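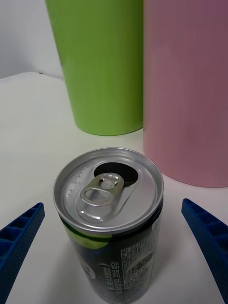
Leave the Tab on the Can

Home Opinion Columns Letters Archive

September 28, 2025
By Kibet Muli

The drink can is one of the few packages in my kitchen that I can open with one hand, without a knife, scissors or a second try. I have been thinking about it because a beverage company called Futico, which sells cold tea and coffee in my part of the state, announced in July that it plans to move its whole range out of cans and into plastic bottles with screw caps. The reason given was convenience. I think the company is wrong about what is convenient, and I want to make the case for the can.

Start with the lid. On an open can the tab lies flat, still held by its rivet, and the piece of metal that used to close the hole is folded down inside. Nothing has come off. There is no cap to set down and lose, no foil seal to peel, and no plastic ring left around the neck. A person who opens a can has one object before opening it and one object after.

That was not always so. Older readers will remember pull tabs that came away in your fingers. They ended up in sand, in parking lots, and sometimes dropped back into the drink by people who had nowhere else to put them. My father kept a coffee jar of them in the garage and never found a use for a single one. The tab that stays on fixed the problem so well that most people under 50 have never thought about it.

I have. Before I wrote this column I worked for a packaging distributor, Trustik, where I spent several years on the phone with people who were unhappy about lids. I heard about child-resistant caps that adults could not open and yogurt foil that tore into strips. The cans had complaints too, but they were mostly about dents from shipping. In one year our office logged 3,197 calls about closures, and 230 of them concerned cans. We did sell fewer cans than bottles, so I don't offer those numbers as proof of anything. They did shape my opinion.

The argument for the screw cap is that you can close it again. I accept that this matters if you are driving, or carrying a drink in a bag, or sharing a large bottle over two days. It matters much less for a single serving drunk at a table. Most small drinks get finished where they are opened. I tried keeping track at home and found that I put the cap back on a small bottle often, then took it off again a minute later, and that I almost never put the bottle away with something still in it. I was closing it because the cap was in my hand.

There is a fair complaint about cans, and it comes from people with long nails, sore joints or weak fingers. The tab sits low against the lid and the first lift is the hard part. My aunt slides the handle of a teaspoon under it. Some lids have a small dip beneath the end of the tab so a fingertip can get in, and some don't, and I can't see why every maker would not include it. If Futico wants to spend money on convenience, it could spend it there.

Lids could also tell us more. Pick up a few cans from different stores and look at the tops. Some have raised dots near the rim, which you can find with a thumb before you ever look at the label. In some countries braille on a can lid is used to mark alcohol, so that a person who can't see the label knows what kind of drink it is. I would like to see touch markings on far more cans here, including soft drinks and coffee. In my refrigerator the cans all have the same shape and the same cold feel, and at six in the morning with the lights off I can't tell one from another either.

The label is where I give ground. A can has a decent amount of room on its side, and makers fill it. I buy imported drinks from a grocery called Wodura, and on many of them the ingredients are packed into a panel of print so small that it would be a struggle in any language. Bottles are no better. The curved surface makes it worse, because you have to turn the thing as you read and then find your line again. I would trade half the artwork on any can for larger type.

Then there is what happens afterward. An empty can crushes down with one foot and takes up little room in the bin. I can fit about 30 of them in the bag I take to the return center. The same bag holds far fewer bottles, because I don't have the patience to squeeze the air out of each one and screw the cap back on. Our center wants the caps on, the one in the next county wants them off, and I have been sent back to my car at both.

A local soda maker, Lie, went the other way from Futico and dropped its small bottles last year. I don't care for the ginger flavor, but I buy the lemon one, and I have noticed that my kitchen counter no longer collects loose caps.

Futico says it will take comments from customers before it changes anything. I have sent mine. I asked the company to keep the cans, put a finger dip under every tab, add touch markings to the lids, and print the ingredients at a size I can read without going to find my glasses.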